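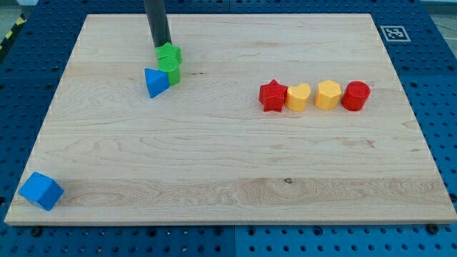

Star, heart, hexagon and cylinder blocks in red and yellow, with more in green and blue, on a pale maple board.

Piltance brings its chunky shape blocks to the shops this October

2018-06-13, for immediate release

I've been told a press release ought to be written as if a very serious person in a suit were reading it aloud, and I did try, but I've been making blocks for too long to be serious about them. So this is me, Isla MacKinnon, telling you our news in my own words: the Skarer set is finished, it's going into production, and you'll be able to buy it from October!

Skarer is a set of coloured shape blocks. We've got stars, hearts, hexagons, cylinders, cubes and triangular prisms, in red, yellow, green and blue. They're for stacking, lining up, sorting, swapping and (if your house is anything like mine) finding under the sofa at bedtime.

I started drawing them because I was fed up with sets where everything was a cube. Cubes are lovely, we've kept them in, but a child who has put one cube on top of another has more or less got the idea. Put a star on top of a cylinder and there's suddenly a lot more to think about. Which way do the points go? Will anything sit on top of that? The green star on the green cylinder is the pair I always reach for first, and I must have drawn that star 207 times before I was happy with the points.

The heart nearly didn't make it. Alasdair Moffat, who runs the workshop and has a good deal more sense than I do, thought it would be a nuisance next to the plainer shapes. Then we stood a yellow heart between a red star and a yellow hexagon, with a red cylinder on the end, and he went quiet for a bit and said, "Fine, the heart stays." That row has been our favourite ever since.

We took early sets round to nurseries and playgroups over the winter, and 1,847 children had a go with them. I can't pretend they all followed the suggestions on the card. Plenty went straight for sorting by colour, others by shape, and one little girl spent a whole morning posting triangles into a wellington boot. Her nursery asked to keep the set, so I count that as a good review.

We do like a board under the blocks. A plain pale surface makes the colours easy to pick out, and it gives everyone a place to tidy up to at the end. You don't need one, a table or a bit of floor will do nicely, but we'll be selling a maple board separately for anyone who'd like it.

The first run is about 3,000 sets. They'll be in Vomar shops and at the Kettle toy counter, and you can order from us directly as well. The set is meant for children of 2 and up, with a grown-up nearby. Spare shapes will be sold singly, so a lost heart needn't spoil the whole box.

"People ask me which shape is the hardest to get right and they expect me to say the star," says Alasdair. "It's the hexagon. If one side is off you see it straight away, and then you can't stop seeing it."

If you write about toys, run a shop or look after a room full of small children, I'd love to send you a set to try. Ask for me or Alasdair at the Piltance workshop and tell us where to post it.

Isla MacKinnon
Piltance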